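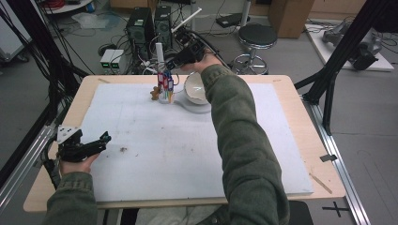 White foam board on a light wooden table.

Kukska Foam Board, White

Rigid, lightweight board for covering desks, tables and craft benches. Cut it with a sharp knife and a metal rule. Wipe marks with a soft cloth and a little soapy water; do not soak.

Thickness: 5 mm
Order code: 1596
Sold in packs of 11
Store flat, away from heaters.

Flonberg tape is sold separately. Trade orders are handled by Kheri Okoth.

Contact us | © Grustura | Back to top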